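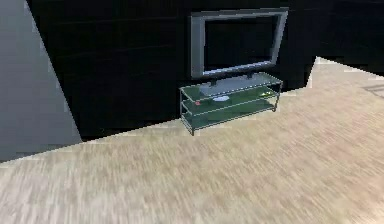 *Simulated living room with a television on a glass stand, from the Kurkside collection.*

**Kurkside** is a collection of household robot demonstrations recorded entirely in simulation. It was put together by the Hestberg lab as training material for learning systems that have to find, reach and move small things in ordinary rooms. The collection holds 3756 demonstrations across 22 tasks, all of them driven by human operators, and it remains one of the more inviting places to start for anyone curious about how a robot can learn from watching people work.

## Background

Imitation learning depends on examples. A person steers the robot through a task, the system records what the robot sensed and what it was told to do at each moment, and a model is later trained to produce similar commands from similar observations. Collecting such examples on a physical robot is slow work. Objects roll under furniture, joints need rest, and somebody has to put the room back in order after every attempt.

Kurkside was designed to remove most of that resetting. A simulated room goes back to its starting state in a moment, and the same starting state can be handed to several operators in turn. The marvelous part is what this makes possible: two people can face exactly the same shelf with exactly the same objects on it and solve the problem in entirely different ways, and both solutions end up in the record side by side.

## Rooms and objects

There are 40 rooms in the collection. Most are living rooms, kitchens and hallways, furnished sparsely so that the simulator runs quickly on modest computers. Surfaces are plain and textures are coarse. Later rooms were built with somewhat finer floors, but the older ones were kept as they were, so that earlier results could still be compared.

Glass furniture gets special attention. In the television room, small red, white and yellow-green objects sit on the middle tier of a three-tier glass stand, under the top shelf. Tinted glass changes how colors look through it, and a model trained only on open tabletops tends to do poorly when its target is seen that way. Open-sided shelving also lets an operator choose an approach direction, and operators vary a good deal in the choice they make.

## Recording

Operators work through Flivon, a control program written for the project. It takes input from a hand controller or a keyboard and shows the room from one or more viewpoints. An operator may look around before starting; these looking-around periods are saved as part of the demonstration. Early versions trimmed them off, and models trained on the trimmed data often behaved as though the target would always be in plain sight.

Each demonstration stores:

- the rendered views
- the position of the robot and of every movable object
- the commands sent by the operator
- a short written instruction, such as "move the red object to the lower shelf"
- an outcome mark, either *done*, *partly done* or *dropped*

Failed attempts are kept. They are left out of the default training split, but they have been useful in their own right, especially for systems that learn to notice when a grasp is going wrong.

A recording session is limited to 50 attempts per operator. Pilot sessions had no limit, and the later attempts in them grew hasty - wide swings, late corrections, objects nudged into place with the side of the hand.

## The Nedelcu split

The best-known way of dividing the data is the Nedelcu split, in which whole rooms are held back for testing. A model may meet a familiar kind of object during the test, but never a familiar room. Scores on this split are lower than on a random split of the same demonstrations, and the gap is widest for tasks that involve shelves.

A second split holds back operators instead. It is used less often, though it gives a lovely view of personal style in the data. Some operators lift objects high and carry them in an arc, while others slide them along the surface for as long as they can.

## Limitations

Lighting in Kurkside is mostly even and flat, with few strong shadows, and models trained on it alone usually need further examples before they cope with a sunlit room. Contact between soft objects is handled crudely, so cloth and paper tasks were dropped from the final list. Written instructions are in English only.

## Releases

The first public release came out in January and contained the kitchen rooms only. The full collection, dated 27/07/2021, added the living rooms and hallways along with the outcome marks. A later correction repaired object positions in one hallway, where a basket had been saved slightly below the floor.

## See also

- Imitation learning
- Teleoperation
- Domain randomization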